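Der Pegel von Gollano

Veröffentlicht am 06.08.2025

Mein Vater hat 44 Jahre lang den Pegel abgelesen. Er stand morgens um sechs auf, ging die Treppe zum Hafen hinunter, schaute auf die Latte und schrieb die Zahl in ein Heft. Dann ging er zur Arbeit. Abends machte er dasselbe noch einmal. Bezahlt wurde er dafür nur am Anfang, als die Reederei noch keinen eigenen Messpunkt hatte. Später kam ein Kasten mit einer Antenne an die Mauer, und mein Vater las weiter ab.

Im März rief mich meine Schwester an. Er sei am Hafen gestürzt, die Hüfte, nichts am Kopf. Ich fuhr am selben Abend los, 346 Kilometer, die letzten davon hinter einem Lastwagen der Firma Rollport, der sich nicht überholen ließ. Als ich ins Krankenhaus kam, war er wach. Er fragte nicht, wie die Fahrt gewesen war. Er fragte, ob jemand am Pegel gewesen sei.

»Da ist doch der Kasten«, sagte ich.

»Der Kasten misst zu hoch«, sagte er.

Ich versprach, am nächsten Morgen hinzugehen. Er nannte mir die Stelle, an der ich stehen sollte, die dritte Stufe von unten, und sagte, ich solle mich nicht vorbeugen. Ich kannte die Stelle. Als Kind hatte ich oft genug neben ihm gestanden und mir die Füße kalt werden lassen.

Die Wohnung in der Espinoza war nicht abgeschlossen. Auf dem Herd stand ein Topf mit Suppe, die ich wegschüttete. Meine Schwester hatte das Bett gemacht und einen Zettel hingelegt, auf dem die Besuchszeiten standen. Das Heft lag auf der Fensterbank, der Bleistift daneben. Der letzte Eintrag war vom Morgen des Sturzes. Er war also schon auf dem Rückweg gewesen, und die Zahl hatte er noch eingetragen, auf der Treppe vermutlich, denn die Schrift lief schief nach unten.

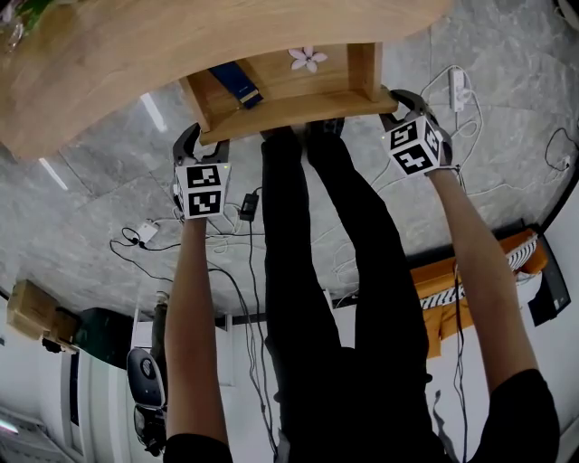
Am ersten Morgen las ich 223 ab. Es war noch halb dunkel, und das Wasser bewegte sich so, dass die Zahl auch zwei höher oder tiefer hätte sein können. Ich wartete eine Weile und nahm dann die Mitte. Auf der Anzeige des Kastens stand ein Wert, der etwas höher lag als meiner. Das ärgerte mich mehr, als ich gedacht hätte.

Ich schrieb die Zahl unter seine. Meine Schrift sah daneben aus wie die eines Schülers.

Am Kai legte gerade die Zilport an, die Frühfähre, die ihren Namen von der Insel hat. Ein Mann warf das Tau herüber, ein anderer fing es auf. Der zweite sah mich auf der Treppe stehen und hob die Hand. Ich hob sie auch. Später begriff ich, dass er meinen Vater gemeint hatte, oder jedenfalls die Stelle, an der mein Vater um diese Zeit stand.

So ging es neun Tage. Morgens Pegel, dann Kaffee in der Halle, dann Krankenhaus. Nachmittags arbeitete ich am Küchentisch, so gut es ging, und vor dem Abendessen ging ich wieder hinunter. Mein Vater ließ sich die Zahlen vorlesen. Er nickte bei den meisten. Bei einer schüttelte er den Kopf und fragte, woher der Wind gekommen sei.

»Von Westen«, sagte ich.

»Dann stimmt sie nicht.«

Ich hatte an dem Abend tatsächlich nur vom Geländer aus geschaut, weil es regnete. Ich sagte es ihm nicht, aber ich strich die Zahl im Heft durch und ließ die Zeile frei.

Meine Schwester hielt das Ganze für Unsinn. Sie wohnt zwei Straßen weiter und hätte es leichter gehabt als ich. Sie sagte, sie habe ihn ein Leben lang die Treppe hinuntergehen sehen und habe jedes Mal gewusst, dass er eines Tages dort liegen werde. Sie sagte auch, sie habe einen Platz für ihn gefunden, oben am Hang, mit Aufzug. Wir sollten ihn uns ansehen, solange ich noch da sei.

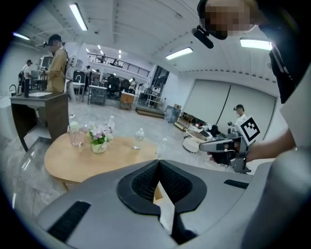

Wir fuhren an einem Vormittag hinauf. Das Haus war neu, und es roch nach Farbe. Der Mann, der uns herumführte, trug ein schwarzes Hemd und sprach leise, als schliefe jemand hinter jeder Tür. Der Boden war überall hell, und meine Schwester fand das gut, weil man Schwellen darauf besser sehe. Ich fragte, ob man von einem der Zimmer aus den Hafen sehe. Der Mann überlegte und sagte, vom Speisesaal aus, im Winter, wenn die Bäume kahl seien.

Auf der Rückfahrt schwiegen wir bis zur Brücke. Dann sagte meine Schwester, es werde nicht ewig frei bleiben. Ich sagte, das wisse ich. Sie fragte, ob ich es ihm sagen wolle oder ob sie es tun solle.

Ich sagte es ihm. Er hörte zu und sah auf seine Hände. Dann wollte er wissen, wie lange man von dort oben zu Fuß zum Hafen brauche. Ich hatte es nicht ausprobiert. Ich sagte, mit der Hüfte werde er den Weg nicht gehen können, jedenfalls nicht zweimal am Tag.

»Einmal würde reichen«, sagte er. »Man kann mitteln.«

Danach sprach er über die Hefte. Es waren fast 50, und sie lagen in zwei Koffern unter seinem Bett. Das erste hatte er mit Tinte geführt, bis es ihm einmal ins Wasser gefallen war. Er wollte nicht, dass sie zur Reederei kamen. Er wollte auch nicht, dass sie ins Archiv kamen, wo er einmal nach einer Karte gefragt und drei Wochen gewartet hatte. Was er stattdessen wollte, sagte er nicht. Er fragte, wie viel Platz ich in meiner Wohnung hätte.

An meinem letzten Abend ging ich noch einmal die Stufen hinunter. Das Wasser stand niedrig, die unteren Steine lagen frei und waren grün. Ich stellte mich auf die dritte Stufe und beugte mich nicht vor. Hinter mir kam jemand die Treppe herunter, blieb stehen und wartete. Es war meine Schwester. Sie hatte ihre Arbeitsschuhe an und eine Taschenlampe dabei, obwohl es noch hell genug war.

»Wo genau schaut man hin?«, fragte sie.

Ich zeigte ihr die Latte und erklärte ihr das mit den Wellen. Sie fand die Zahl schneller als ich. Sie las sie laut vor, und ich schrieb sie auf. Dann nahm sie mir das Heft aus der Hand, sah sich die durchgestrichene Zeile an und fragte, was da los gewesen sei.

»Regen«, sagte ich.

Sie steckte das Heft in ihre Jackentasche. Oben auf dem Parkplatz stand mein Auto, die beiden Koffer lagen auf der Rückbank. Sie fragte, ob ich vor der Fahrt noch etwas essen wolle, und wir gingen zu ihr.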